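Home News Reviews Interviews Live Dates Contact

Jolene Tamihana has made the pop record I've played most this year, and she wrote half of it on a keyboard with a dead middle C. "I just wrote round the hole," she laughs. "There's a whole song on Skekcombe that never touches that note!"

The album came out on May 2, 2026 and it's a joy – big choruses, handclaps, a ballad that stopped me doing the washing-up. She'd written 30 songs for it and kept eight.
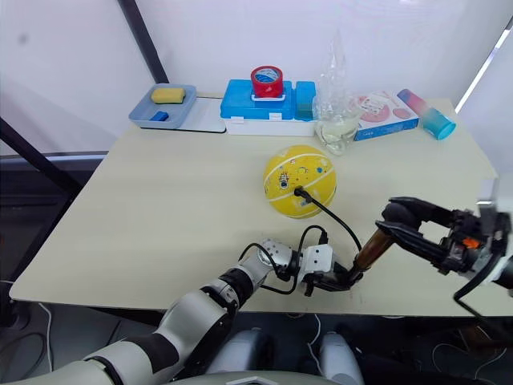 Blue tray, yellow sponge and a blue storage box at the back of the table.

"The rest weren't bad," she says. "They just sounded like me trying to be on the radio. Vallasar was the first one that made me want to dance in my own kitchen, so everything had to stand up next to that." It does, too (the second verse, with that daft key change, is glorious).

We get talking about Marinho, the single that split her fans. It's slow for two minutes, then the drums come in and it's suddenly a different song.

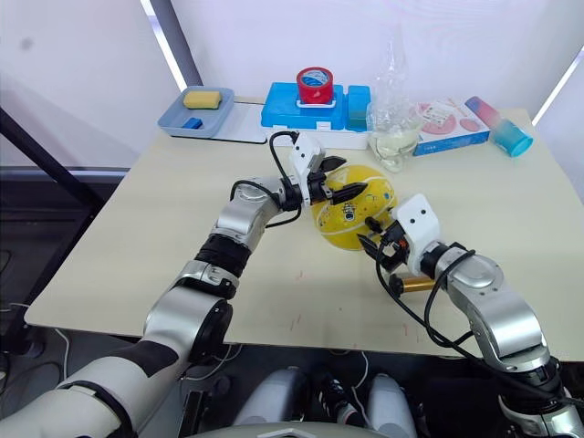

Wurkatov, commenting under the video, thought the drums turned up a minute too late and said so at some length. Tamihana has read it. "Fair enough! I timed it, and the demo was even longer. My mum still skips to the drums."

She tours in December, in rooms that hold 100 people or so she hopes, with a band she describes as "loud and very punctual". Will the ballad be in the set?

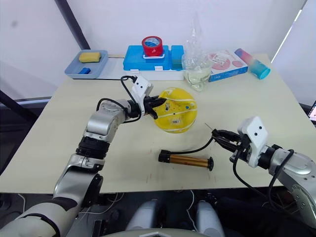
The round yellow lid, near the middle of the table.

"Second from last," she says straight away. "I've got to sing it before my voice goes, and after that we're doing Vallasar twice as fast."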